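July, nearly midnight, Tamville

Hands ache, brain won't switch off, so I'm writing it down while I still have it straight. We got through 63 picks with the ribbed pads and I love them. I love them! I went in fairly sure the smooth Trerkel pads would win again, as they did on the bench last month, and they were left behind the moment we gave them anything in a crinkly wrapper. Boxes and cups, no difference worth the ink. Snack packets, night and day.

The trouble with the smooth ones is how they let go. The packet doesn't drop, it creeps. You close, you lift, it feels fine through the handle, and then the film slides over itself and by the time you're above the table you're holding a corner. With the ribs the wrapper seems to bunch into the grooves and stay there. I want to try that again slowly, with Jasmina calling the moment of lift, before I get too pleased with my own theory.

Numbers, before I lose the scrap of paper: smooth pads, 17 drops in 63. Ribbed, six in 63. Same packets, same two people taking turns. Four of those six were mine and came in the first ten minutes, when I was still squeezing as if the thing owed me money. Lumturie Babić had one drop the entire evening. She has much quieter hands than I do. She opens wide, comes in low, waits a beat, closes. I stab.

That wide opening is something I'd been doing wrong for weeks. I liked to come in half closed because it felt tidy, and then of course I'd nudge the packet with one jaw and chase it around the bottom of the bucket. Start with the jaws all the way out, get one on each side, then close. So simple. I made myself do 24 in a row like that and by the end my wrist had stopped twisting at the last second, which it always does when I'm unsure.

The tilt of the bucket matters too. Upright, the linkages knock the rim on the way in and you end up going down nearly vertical with your elbow up by your ear. Tilted toward you it's a lovely straight reach, but then things slide to the low side and pile up, and picking the bottom one out of a pile is a different job. Jasmina thinks we should log tilted and upright separately. She's right, and it means redoing the sheet. Ugh.

Also had the Farooqui handle out for a while. It's lighter and the trigger is shorter, and for the first few minutes I was ready to swap everything over to it. Then my thumb started to go. The trigger is stiff right where you want it soft, in the last bit of travel, so with anything squashy you either hold back or crush it. One bag of crisps was a casualty (eaten, no waste). For cartons I'd still pick it. Lumturie preferred it for fruit, said she could feel the skin give. I couldn't feel anything of the kind, but she's usually ahead of me on this sort of thing.

Hillomach's controller arrived this morning and is still in its foam. I read the manual over lunch, all 30 pages, and got quite excited about the force limit you can set per finger — would that have saved the crisps? Maybe. I want to see whether it can copy that little wait Lumturie does before closing, a slow first half and a firm second. Jasmina says I should get the old controller's results typed up first. She said it twice, so I think she meant it.

For tomorrow: new sheet with a column for tilt. Wipe the pads between rounds, they pick up a film from the wrappers and I'd bet it changes the grip. Put the long packet back in the mix, it's the best test we have, heavy at one end and always wanting to swing. Ask Jasmina Nedeljković's cousin for the small scale, or just buy one. And cut my nails, the left thumb keeps catching the trigger guard.

I did the last few picks by myself while the other two were sorting out supper, both jaws wide, coming in from the low side of the bucket and trying hard not to stab.
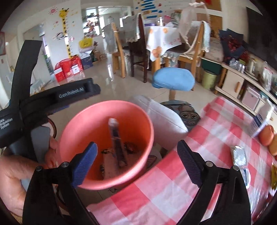 Got better at it, too, once I slowed down. I'd like to do a full round at that pace in the morning and see if I can get within one drop of Lumturie.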